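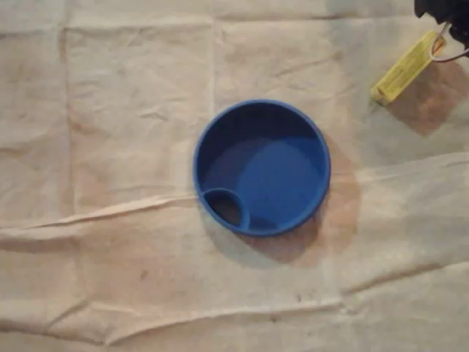
## 4. Setting up the dosing schedule

This section covers the first configuration of the Odgate tablet dispenser for home use with capsules, tablets and softgels. It assumes that the base unit is on a level surface, that the power supply is connected and that the tray has been seated as described in Section 3. Powders, gummies and liquid supplements are not supported by any version of the tray.

The dispenser releases what it is told to release. It does not check whether a supplement is suitable for the user, whether two products overlap in content, or whether a product interacts with a prescription medicine. Have the complete list of products reviewed by a pharmacist or physician before entering it.

> **Caution:** Do not load prescription medicines that must remain in their original packaging. Do not load nitroglycerin, effervescent tablets, orally disintegrating tablets or anything supplied with a desiccant built into the cap.

### 4.1 Before you start

You need:

- the original bottle for each product, with a readable label
- the administrator code printed on the card in the lid
- a clean, dry cloth
- the paper schedule sheet (Appendix B), filled in

Fill in the schedule sheet first. Entering products directly from the bottles is the most frequent cause of duplicate entries, particularly with multivitamins that already contain vitamin D, zinc or B12.

For each product, write down the following:

| Field | Where to find it | Notes |
|---|---|---|
| Product name | Front label | Up to 24 characters |
| Serving size | Supplement Facts panel | Number of tablets or capsules, not milligrams |
| Servings per day | Directions | Use the figure your health care provider gave you if it differs |
| With food | Directions | Yes, No or Either |
| Expiration date | Bottle base or neck | Month and year |
| Lot number | Bottle base or neck | Optional but recommended |

Serving size is a common source of error. If the panel lists 1,000 mg per serving and the serving size is two capsules, each capsule contains half that amount. The dispenser counts pieces only. Enter 2 in the **Pieces** field, and do not enter the milligram figure anywhere except the **Remarks** field.

### 4.2 Setting the clock and meal times

1. Press and hold **Menu** until the display shows `SETUP`.
2. Enter the administrator code and press **OK**.
3. Select **Clock**. Set the date, then the time. The clock uses 12-hour format by default. To change this, select **Format** before setting the time.
4. Select **Meals**. Enter a start time for breakfast, lunch and dinner. If a meal is normally skipped, set it to `--:--`.
5. Select **Bedtime**. Enter the time at which the last dose of the day may be released.
6. Press **OK** to save. The display returns to the main menu.

Meal times must be at least two hours apart. If they are closer, the display shows `E-12` and the last value is discarded.

**Note:** The clock does not adjust for daylight saving time unless the unit is connected to a network. For units used offline, change the clock by hand. Doses that were due during the skipped hour are released at the next scheduled time for that product and are logged as late.

### 4.3 Entering a product

Repeat these steps for every product on the schedule sheet.

1. From the main menu, select **Products**, then **Add**.
2. Enter the product name. Use the name on the label. Abbreviations such as "Mg" have been confused with the unit of measure and should be avoided.
3. Enter the number of pieces per serving.
4. Enter the number of servings per day.
5. Set **With food** to Yes, No or Either.
6. Set **Spacing**. This is the minimum time between this product and any other product marked as conflicting. See 4.4.
7. Enter the expiration date.
8. Assign a chamber number. The display offers the lowest free chamber.
9. Press **OK**. A summary appears. Compare it with the schedule sheet, line by line, before confirming.
10. Confirm with **OK**.

A product cannot be edited while a dose is pending. Wait until the dose has been taken or has timed out, then try again.

If **With food** is set to Yes, the dose is released at the start of the nearest meal. If it is set to No, the dose is released one hour before the nearest meal. With Either, the unit divides the day evenly between breakfast and bedtime.

### 4.4 Spacing conflicting products

Some supplements reduce each other's absorption when taken together. Calcium and iron are the usual case. Others are commonly kept away from certain medicines, such as calcium and thyroid hormone tablets. The unit has no built-in table of conflicts. All conflicts must be entered by the administrator, using the intervals given by the pharmacist or physician.

1. Select **Products**, then the product name.
2. Select **Conflicts**.
3. Mark each product that must be kept apart from the selected one.
4. Enter the interval in minutes. Values from 30 to 720 are accepted.
5. Press **OK**.

Conflicts are entered once and apply in both directions. If no time of day satisfies all intervals, the display shows `E-31` and names the two products concerned. Shorten nothing without advice. In most cases the problem is resolved by moving one product from breakfast to bedtime.

A medicine that is taken outside the dispenser can be entered as a **Placeholder**. Placeholders occupy no chamber and release nothing, but their times are respected when the schedule is calculated.

### 4.5 Filling the chambers

> **Caution:** Fill one chamber at a time. Close the bottle and put it away before opening the next one.

1. Wash and dry your hands thoroughly. Moisture causes softgels to stick and is not covered by the warranty.
2. Select **Fill** and then the chamber number. The chamber lid unlocks and its indicator turns green.
3. Check the tablets for chips, discoloration or odor. Fish oil softgels with a strong rancid smell should be discarded.
4. Pour the tablets in until they reach the fill line. Do not press them down.
5. Enter the number of pieces loaded.
6. Close the lid until it clicks. The indicator turns off.
7. Wipe tablet dust from the lid seal with the dry cloth.

Do not top up a chamber with a different lot unless the earlier lot has been used up. The unit stores one lot number and one expiration date per chamber, and a top-up overwrites both.

Chamber capacity depends on the size of the tablet. Capacities measured with common sizes:

| Form | Pieces per chamber |
|---|---|
| Small round tablet (8 mm) | 296 |
| Capsule, size 0 | 67 |
| Large softgel (fish oil type) | 57 |

Tablets longer than 23 mm may bridge across the outlet. If the unit reports `E-07` more than twice in one week with the same product, change to a smaller form or take that product directly from the bottle.

### 4.6 Test release

Run a test release after the first set-up and after any change to a product.

1. Select **Service**, then **Test release**.
2. Select a product.
3. Place the dosing cup under the outlet.
4. Press **OK**. The unit releases one serving.
5. Count the pieces and compare the number with the schedule sheet.
6. Return the pieces to the chamber with **Service**, **Return**, or record them as taken. Do not drop them back in without using the Return function, as the stock count will be wrong from that point on.
7. Repeat for each product.

If the count is wrong by one piece, run the test again. If it is wrong a second time, select **Service**, **Calibrate**, and follow the display. Calibration uses ten pieces and takes four minutes per chamber.

Do not use the unit for scheduled doses until every product has passed.

### 4.7 Missed doses

The default behavior is to hold a missed dose for 90 minutes and then withdraw it. A withdrawn dose is moved to the reserve drawer and logged. It is never added to the next dose.

To change the hold time:

1. Select **Setup**, then **Missed dose**.
2. Enter a value from 15 to 180 minutes.
3. Press **OK**.

The reserve drawer can be opened only with the administrator code. Empty it weekly. Mixed tablets from the drawer must not be returned to any chamber.

### 4.8 Connecting to Tralurora

Connection to the Tralurora logging service is optional. Without it, the unit keeps the last 60 days of entries in internal memory.

1. Select **Network**, then **Join**.
2. Select the network and enter the password.
3. Select **Pair**. A six-digit code appears.
4. Enter the code on the Tralurora account page within ten minutes.
5. Wait for `LINKED`.

Only times, product names and piece counts are sent. The Remarks field stays on the unit.

### 4.9 Revision notes for this section

- April 2021: Table in 4.5 remeasured with the new outlet (T. Stüber).
- Placeholder function added to 4.4.
- Error `E-12` corrected; earlier printings gave the minimum distance between meals as one hour (B. Stüber).
- Instructions for the Ondrejka tray removed. Owners of that tray should keep the June printing of this section, as the chamber numbers run in the opposite direction.

Continue with Section 5, Cleaning and storage.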